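Clokside hand grippers, nine weeks in

May 1, 2020

I put off writing this until I had enough hours on the pair to say something beyond the unboxing. The short version for people who skip to the end of reviews: the mechanics are good, the pads are better than I expected, the software is behind the hardware, and the rental terms need to be read before you sign. The longer version follows.

What you get

The kit from Clokside is a matched pair of hand-held grippers, two jaws each, with a camera on each unit looking forward over the fingers. You hold one in each hand and do a task. The recordings go to whoever is training a policy for a two-arm robot. There is no robot in the kit and you don't need one to use it. In my case the recordings go to a cloth-handling project that accepts submissions in batches, and the kit is on a monthly rental through Stomham, who handle shipping, spares and the upload account.

The case has a cutout for each gripper, one for the chargers, and a bag of spare finger pads. Mine had two spare pads. I would want at least four, for reasons below. The printed guide is short and covers charging, pairing, homing the jaws and cleaning the lens. It does not cover grip, stance or table height, and those three decide whether your first day of recordings is usable.

Mechanics

The linkage is symmetrical. Each finger rides on its own arm, and the arms swing apart from pivots at the front of the body. I checked for play on arrival and again this week by closing the jaws on a drill shank and rocking the fingers. There was none I could feel on the left unit either time. The right unit has picked up a trace of side movement at one upper joint. It doesn't show in the recordings and the project hasn't flagged it, but I have written it down and will check again in June.

The trigger travel is long. Full open to full closed takes most of a finger's reach, which gives you fine control near the closed end and tires the hand over an hour. The return spring is on the stiff side. I would trade some of the return force for comfort, and I have told Clokside so through the feedback form.

Pads

The textured blue pads are the best part of the kit. They are soft enough to pick up a single layer of knit from a flat table if you come in at a shallow angle and pinch slightly before you lift. I tried the same thing last year with the older Prolurlow set, which had hard ribbed tips, and had to gather a wrinkle first every time. On woven shirts the difference is smaller. On towels there is no difference that I could find.

They do wear. The leading edge rounds over, and once it has, you start catching two layers when you want one. I changed the right-hand pair at 243 recordings and should have done it sooner. The swap takes a couple of minutes with the supplied driver. Press the new pad down along its whole length before you tighten, or the tip sits proud and scrapes.

Cloth work

Most of my assigned tasks are garments on a table: spread, align, fold, square up. The work is done at whatever table you have, with the ordinary things left on it, and the task sheet says so.

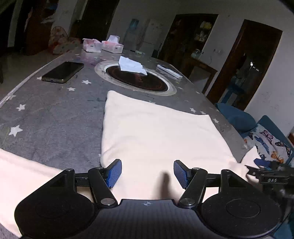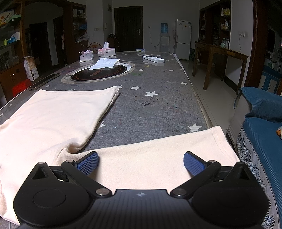 Cream T-shirt fabric, jaws open.

Light fabric is harder than dark. Auto exposure on the camera settles for the middle of the scene, and a large pale area near the fingers washes out, so the creases you are using to judge the fold are faint in the playback even when they were obvious to your eye. There is an exposure offset in the settings, two screens down, under a heading that gives no hint of it. Setting it one step darker fixed most of my rejects on white and cream items. It does not save between sessions. You set it again each time you power on, and if you forget, you find out at upload.

Hems are the useful feature to grab. A hem is thicker, it stays put in the jaws, and it gives you a straight line to match against the opposite side. The task sheet tells you to take corners first. On knits I now take the hem a little in from the corner, since the corner itself tends to curl and roll out of the pads.

Two-handed timing takes practice. For the first few days my left hand led by a beat on every lift and the panel came up skewed. Counting under my breath helped. So did slowing down, which costs you on the per-item rate but saves more in rejected takes.

Tablecloths are a mixed case. A cloth under the work gives the pads something with a bit of friction to slide over, and the jaws knock less than they do on a bare top. It also bunches if you push. Clip it at the far end if yours moves.

Tracking

The position tracking depends on what the camera can see beyond the hands. In a room with furniture and edges at different distances it is solid. Facing a blank wall it drifts, and the app's warning comes late. I lost most of one afternoon to this in the second week before I turned my chair so the cameras faced down the length of the room. Since then I have had nine tracking rejects in total, and most of those were my own fault for setting a unit down in the middle of a take.

Keep the lens clean. Lint from folding gets everywhere, and one fiber on the glass shows up as a soft gray line through every recording until you notice it. I wipe both at each battery change.

Battery and heat

Claimed runtime is 2 hours. I get a little less with the screen on the paired phone kept awake. The bodies get warm to the touch toward the end of a charge, never uncomfortable. Charging from the supplied brick is slow and there is no faster option that I know of. If you plan on a full day you need to build in a long lunch.

Software

The app records, shows a count and uploads. Playback is limited to one gripper at a time, so to check whether both hands were in sync you have to watch each file and compare from memory. I export to a laptop and put them side by side, and it is tedious. Labels are chosen from a list that can't be searched. "Fold, upper garment, short sleeve" is a long way down, and I have scrolled to it every working day for nine weeks.

Uploads resume after a dropped connection, and I have not lost a file. The queue order is odd, with newer files going first, so if you are waiting on approval of the first batch it may be the last to arrive.

An update came through in week six that changed the homing routine. You now open and close the jaws twice at power on. The guide still describes the old way, and with the old way the app sits on a gray screen without an error. I asked support and had an answer the same day.

Money and terms

The deposit is $300 and comes back when the kit does, less wear items. Pads count as wear items. Pivot screws do not, so if one backs out and you lose it you are charged. Check them weekly. Mine had not moved, but a spot of paint across the screw head and the arm makes it easy to see if one has.

The rental renews on its own. Cancellation has to be in before the next period starts, and the return label is emailed only after you cancel. None of that is hidden. It is on the second page of the agreement in normal-size type.

Compared with Panicker

The other kit I looked at was Panicker's. It is lighter and the trigger is easier on the hand, and I would still consider it for someone doing short jobs with rigid objects. The jaws open less and the pads are flat and smooth. On a T-shirt I needed several tries to get hold of a single layer. I only had it for a weekend, so take that for what it is.

Open items

I still want to try the Clokside pair on fitted sheets, which the project has listed but not opened yet. I also have a question in with Stomham about buying pads in larger packs. When they reply I'll add the price here, and after the June check I'll add a line on that right-hand joint.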